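How Do You Teach a Robot to Pack a Gift Bag?

Think about the last time you put something in a gift bag. You probably held the bag with one hand and dropped the present in with the other. Easy! You didn't have to think about where your elbow was.

A robot has to be taught every bit of that, and that is what the kids in the Prorkell Robot Club have been working on since October. The club has two robot arms, and the members named them Ellska and Ado. Ellska is on the left and Ado is on the right. (They voted. It took a whole meeting!)

What's inside a robot arm?

Your arm bends at the shoulder, the elbow and the wrist. A robot arm bends at joints too, and inside each joint is a motor. At the very end is the gripper, the part that grabs things. It does the job of your hand, but it can't feel that a paper bag is soft and squishy unless somebody gives it a way to find out.

Wires matter as well. They carry power and messages to the motors, so they have to bend when the arm bends. If a cable is too tight, the arm can't stretch all the way. If it's too loose, it can snag on something. Clips help keep it close to the arm.

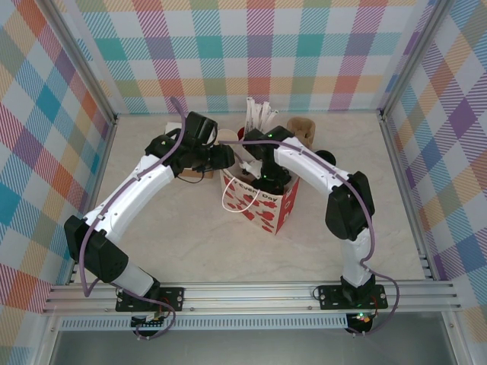 Two arms, one gift bag. The right gripper is reaching into the top of the bag, and purple cables follow both arms.

Learning by copying

So how does a robot learn? One way is to show it. A club member moves the arms through the whole job while a computer saves every move. Then they do it again. And again! The club did 60 practice runs in the first week and has saved 533 so far. The computer looks for what the good runs have in common, and then it tries to make the arms do the same thing.

Why so many? Because a bag never stands in quite the same spot twice. Sometimes it leans, and sometimes the handle flops over the opening. A robot that has only seen one kind of bag gets very confused by a leaning one.

"My favorite part is when it misses," says club leader Solange Barros. "Everybody yells out a different idea for how to fix it, and then we get to try them."

Try it at home

You need a friend, a paper bag and 6 small things to put in it. Close your eyes and keep one hand behind your back. Your friend is the programmer and can only say left, right, up, down, open and close. Can you fill the bag without knocking it over? Swap places and see whose robot does better!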